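Rangel bench kit: six months in, and was it worth the money?

I bought the Rangel starter kit in April after far too long dithering between that and the Omusance one. My whole pot was £1000 for everything except the arms, and I'd already spent £378 of it on leads, spare fingers and a power supply, so the kit had to be cheap or it wasn't happening!

What you get is a grey mat, a bag of bits to pick up and a booklet of tasks. Mine was £80 from Urkunix, delivery included. The mat is the best thing in the box. It lies flat and it doesn't dazzle the camera (my old white one was hopeless for that). It does mark, though, and I wish they'd say so on the listing. The booklet is thin — 6 tasks, and two of them are nearly the same.

We spend most of our time on the small-block-and-lid one.

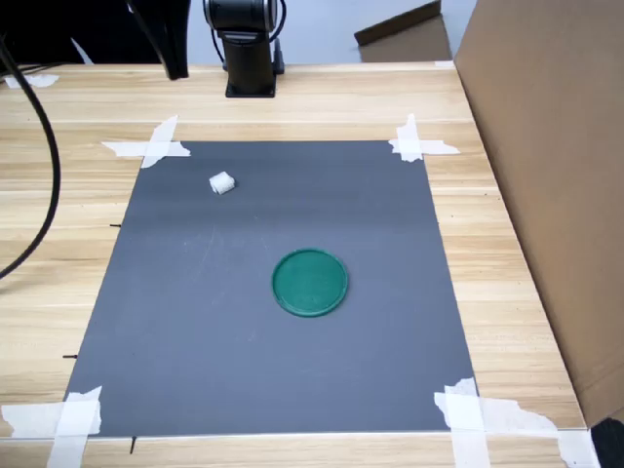
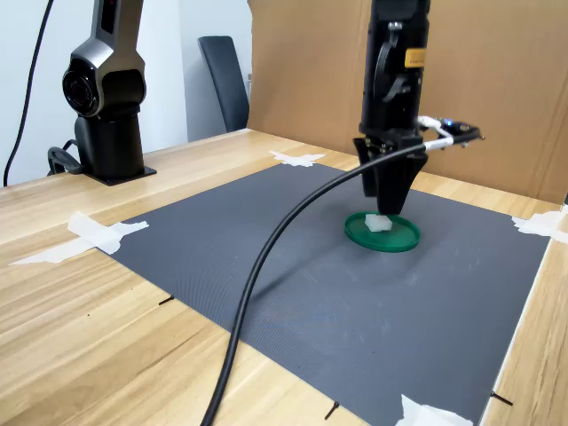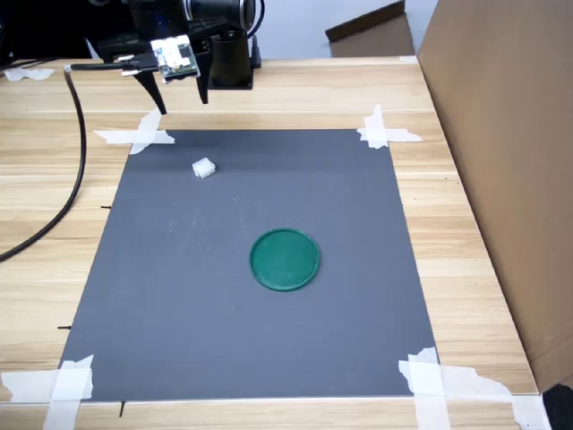
Budget for tape as well, more than you'd think. Jussara Mendonça, who shares the bench with me, wants to move to the clamp set from Oler, and I keep saying let's wait until next year's money comes in. Clamps are lovely but masking tape costs pennies and I can pull it all up in a minute when we need the table back.

Would I buy it again? Yes, at £80. I wouldn't pay full price for the bigger version, as it's the same mat with more bits in the bag. Four stars, and I'd have given five for a better booklet.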